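ok so I finally quit using a shopping list app and I have thoughts. thread, I guess

for two years I kept our groceries in Mindeck. shared list, shared alerts, little colored tags for every aisle. I was so proud of those tags!! my husband never opened it once. he'd text me from the store asking if we had rice

(we always have rice)

what broke me was January. I bought cumin. he bought cumin. my mother-in-law came to stay and, bless her, brought cumin. 3 jars and not one of us had checked the app, including me, the person who made the app rules

so I asked Sharon Chege from my book club what she does, because her kitchen runs like a train station. she said "paper on the fridge, pen on a string." I laughed. she did not laugh

the pen on a string is the whole trick btw. we'd tried paper before and the pen always walked off to somebody's backpack. now it can't! I used kitchen twine and a blob of tape and it looks terrible and I love it

rule one: whoever finishes it writes it down. rule two: if it isn't on the paper you don't get to complain at dinner. my kid has already used rule two against me over peanut butter
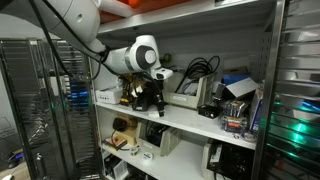 middle shelf, crowded as ever

the other half of this is looking at your shelves before you leave the house. I do it with my coffee around 7 in the morning, in socks, muttering. takes less time than finding my keys

I also stopped buying "backup" stuff. I had a backup for the backup of the tomato paste. no idea who I thought was coming over

last trip: 26 things on the paper, 26 things in the cart, plus one bag of chips that I'm not going to discuss

someone's going to ask so yes, I take a picture of the list before I go. Eun-seong Bae replied to my last thread saying just tear the paper off and bring it, and ok, fine, but I have left that paper in the car every single time

anyway if you've got a good use for way too much cumin my replies are open. I've done chili. I've done carrots. please don't say chili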